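Nendia and Kiteck to test two-handed household tasks in new home robotics program

Apr 29, 2021 – Nendia today announced a joint program with robotics developer Kiteck to measure how well machines can carry out ordinary chores in the home and on the shop floor. The program, named Volo, will begin in May at Nendia's centre in Costello and will run for 11 months.

Household robots have been promised for many years, yet most homes still have no machine that can fold a towel or put away the shopping. Volo will look at 200 everyday tasks and report openly on which of them a machine can finish without help, which it can finish with some help, and which remain out of reach.

Work will proceed in 3 stages. In the first, people will carry out each task using hand-held grippers, building a library of 1000 recorded demonstrations. In the second, robot arms will attempt the same tasks. The third will repeat the trials in furnished rooms, where lighting, clutter and floor coverings vary.

Two-handed jobs will receive particular attention. Lifting a long, soft object from both ends is simple for most adults, but a machine must judge grip and timing on each side at once.
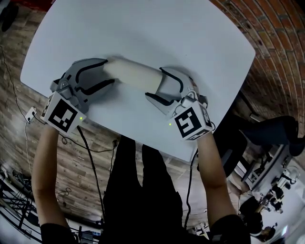
Nendia does not expect every task to succeed. Results will be published whether favourable or not, and the organization will make no claim that a product is ready for sale on the strength of laboratory trials alone.

Shops, care homes and housing providers that wish to suggest a task may write to the Volo program office in Costello before the end of May.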